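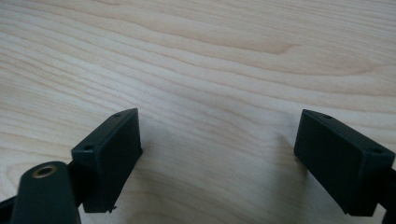

Thank you for your patience while we sorted out the finger pad trouble on the Kevov hand-held gripper. So many of you wrote in with the same few worries that it seemed kinder to gather the answers in one place than to keep sending out slightly different emails. In short, some pads have been working loose while the gripper is closing on something, and a loose pad can let an object drop or leave a finger in a nasty pinch. Each pad is held by two small screws that go in through the top face, one toward each end, and those two little holes are where nearly all of the questions below begin and end.

What went wrong in the first place?

The screws we shipped with the early grippers were a touch too short. They felt snug when you put them in, and they stayed snug for days or even weeks, but they only caught the last bit of thread. After enough opening and closing they backed out a little at a time. The first report came in February from the packing benches at Okoth, where a pad swung sideways in the middle of a grip and a glass jar went on the floor. No one was hurt, I'm glad to say, though I gather the sweeping up took most of a coffee break.

Is my gripper one of the affected ones?

Look at the number on the underside of the handle. Anything up to and including 739 left us with the short screws. Higher numbers have the longer ones and don't need new hardware, but please do the finger check below anyway!

How do I check for a loose pad?

Switch the gripper off, unplug the battery, and lay it on a table with the fingers open. Take hold of one pad and try to rock it, gently, toward you and away. Then do the other. There should be no movement at all between the pad and the finger behind it. A bit of give in the linkage is normal and has always been there, so if the whole finger moves together you can relax. A click or a wobble at the pad means stop using it until the screws are changed.

Can I just tighten the old screws?

I understand the temptation, especially with a job half done, but please don't. Two of our customers did exactly that, and both pads were loose again before the week was out. Over-tightening can also crack the pad around the hole, and then you need a new pad as well.

There is a small sliver of plastic sticking out from the edge of my pad. Is that part of the fault?

No, that is only a burr left over from making the part. It has no effect on how the pad is held. If it bothers you, or it might scratch what you pick up, trim it with a sharp knife, cutting away from your hand, with the battery unplugged.

How do I get the new screws?

Write to the Prikik service desk with your gripper number and a mailing address. The kit is free, and we have 900 of them packed, so there is no need to hurry or to order spares for a friend. The small key is included.

How often should I check after the repair?

Once after the first 100 grips, and then whenever you change the battery. Jahangir Mridha in our repair room does his with the first cup of tea in the morning, and you're welcome to borrow the habit.

What if a pad comes off while I'm holding something?

Let go of the trigger, set the gripper down, and keep your free hand away from the fingers until the battery is out. Then send us a note about what you were lifting, even if nothing broke. We do read them all.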